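Right, laundry thread, because I have spent my whole evening with my head near a washing machine and somebody has to hear about it.

Background: moved into the new flat in December, and it came with a grey front loader. First one I've had with a proper big glass door. I was weirdly excited!

Then my towels started smelling like a pond. Clean towels. Straight off the airer. Pond.

Asked in the Vivbridge residents' group and got 33 replies, most of them telling me to buy a different powder. (One said to move house. Thanks for that.)

The useful one said leave the door open between washes, wide open, none of this "on the latch" business, and wipe the rubber seal every single time. I had been shutting it like a cupboard. For weeks.

So tonight was seal night. Old flannel, washing-up bowl of warm water, squirt of washing-up liquid. You have to get your fingers right into the fold and go all the way round. I will not be describing what was in the fold, but I did get a hair grip back.

Also dug out the white plastic tray I got from Clurnetti when they had the sale on. I want it for pegs, stain stick, the odd sock that's lost its mate, all the stuff that currently lives on top of the machine and falls down the back at 1,000 spin.
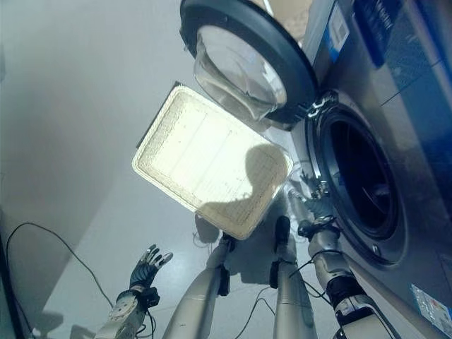
Door open, tray out. Laundry corner is getting there

The tray has little ridges along it and a sort of beaded rim, so I'm hoping the bottles stay put. If it still wanders about on a spin I'll stick a bit of that rubbery drawer liner under it.

Next job is the stickers. Why do they put so many on these things? There's one low down on the front that I've been picking at with a thumbnail and I'm getting nowhere. Does the hairdryer trick work or will I just have a warm sticker?

Oh, and do an empty hot wash once a month, apparently. I put one on before tea, then forgot and opened the door expecting pants.

Towels are going back in tomorrow, 2 at a time this time and not all 5 rammed in together. Will report back on the pond situation.

Edit: yes, I've cleaned the filter. No, I'm not talking about the filter.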